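Hinon Hardwax Oil for Tabletops and Benches

Satin finish. For interior wood only.
Sizes: 200 ml, 1 liter
Made by Kovthorpe

Hinon is a hard-drying blend of plant oils and wax for wood surfaces that get daily use. It soaks into the grain and leaves a thin, low-sheen layer on top. Spills can be wiped off without rushing, and a worn patch can be redone on its own without stripping the whole piece.

We sell it for desks, dining tables, workbenches, shelves and stair treads. It is not a floor finish for hallways or shops. For those, see Michalík Floor Oil.

Colors

Clear deepens the natural color of the wood, as a splash of water does. Pale keeps light woods such as ash and maple from turning yellow. Russet adds a reddish-brown tone and evens out boards that don't quite match. All three can be mixed with each other. Order a sample sachet if you are unsure — the color on your own wood is the only one that counts.
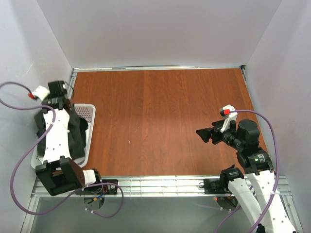

Preparing the surface

Bare wood gives the best result. Sand with the grain, ending at 120 or 150 grit. Going finer closes the surface and the oil won't soak in properly. Old varnish has to come off completely. Old oil can stay if it is sound and clean, but wax polish must be removed with Zavis Wood Cleaner and left to dry overnight.

Vacuum the dust, then wipe with a barely damp cloth. Check the end grain, where sanding marks show up most.

Applying

Stir the can well, down to the bottom. Do not thin. Work a small amount into the wood with a white pad or a short-bristle brush and wipe off everything that hasn't soaked in after 15 minutes. The surface should look almost dry. Two thin coats are enough for most tables. Benches and end grain may take 3.

Leave 12 hours between coats at room temperature, longer in a cold garage. Light use is fine the next day. Keep water and hot dishes off for a week.

Rags soaked with oil can catch fire by themselves. Lay them flat outdoors to dry, or put them in a metal container filled with water and close the lid.

Care

Wipe with a damp cloth and a drop of mild soap. Avoid scouring powder and ammonia. When the surface starts to look dull, rub in a thin maintenance coat. A busy kitchen table needs one every year or so, a desk much less often.

Details

Drying: 12 hours per coat
Full cure: 7 days
Cleanup: mineral spirits
Storage: frost-free, lid tightly closed
Shelf life once opened: 175 days

Ordering

Orders over $75 ship free. The 1 liter can in Russet is out of stock until August; the small can is available in all colors. For trade prices write to Marcela Kováčik, and for questions about older finishes ask for Dagmar Kadlec at the service desk.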